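Sinks on stands: what to check before you buy one

May 16, 2023

Several readers wrote in after the December issue asking about basins that stand on their own frame, away from a kitchen counter. They turn up in craft rooms, garages and shared workrooms, and the questions were mostly the same ones: how deep, how high, and what to do about the water.

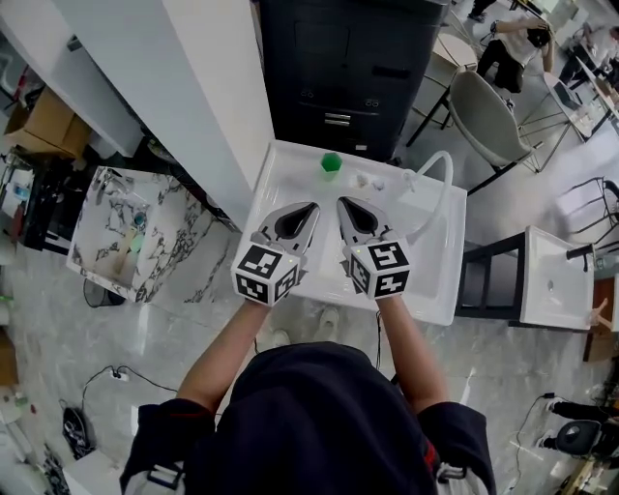
Start with the basin. A white rectangular one is the easiest to live with in a workroom. The straight sides leave more usable floor than a round bowl of the same width, and small parts show up well against white. Anyone who rinses beads, brushes, game pieces or plant labels will know how quickly a dark basin swallows them. The drawback is staining. Tea, dye and rust all leave a mark if they sit overnight, and a paste of baking soda left on for 19 minutes takes off most of it. Skip the steel wool.

Depth is a matter of what you wash. Buckets and roasting pans need a deep basin. For small things a shallower one saves your back, and you can reach the far edge without leaning your weight on the rim. Before ordering, stand where the sink will go and hold your forearms level. If the floor of the basin would be more than 11 inches below your hands, raise the stand or choose another basin.

On stands, black metal frames are common now and hold up fine on a hard floor. Tile is a good surface under a sink, but it is seldom perfectly level. Look for a frame with screw feet and adjust all four after the first time you fill the basin — the weight of the water will show you which corner is low. The Vostside frame has feet that turn by hand. The Tikell needs a wrench, though it feels more solid once it is set. We have used both in the Sisska workroom and would buy either again.

Tubing gets less attention than it should. A clear flexible tube over the rim is handy for filling and draining, and you can see when it needs cleaning. It also slides. Clip it to the rim or it will work its way off during use. Replace it when it goes cloudy.

Keep power strips well away from all of this. A strip on the floor is the first thing a spill will find, and in a room where people also work on laptops there is usually at least one. Mount it on a wall or on the side of a cabinet, higher than the basin rim if you can, and run the cords along the wall. Bags and cardboard boxes should come up off the floor for the same reason.

For storage, drawers beat open shelves near a sink. Shelves collect odds and ends, and the odds and ends collect splashes. One cabinet with drawers behind the basin will take cloths, spare washers and a roll of paper. Leave enough space between the two to get a mop in.

Last, empty the basin before you leave. Bits of wet paper or tissue break down and clog a strainer faster than food does. Pick out the solid things by hand first, then wipe toward the drain, then run the water. A mesh strainer from Lai costs little and lifts out in one piece.

The full list of stands we have tried, with heights and foot types, is on the Sisska site under item 2387. Next issue: faucets for freestanding basins, including how much clearance you need to fill a tall bucket.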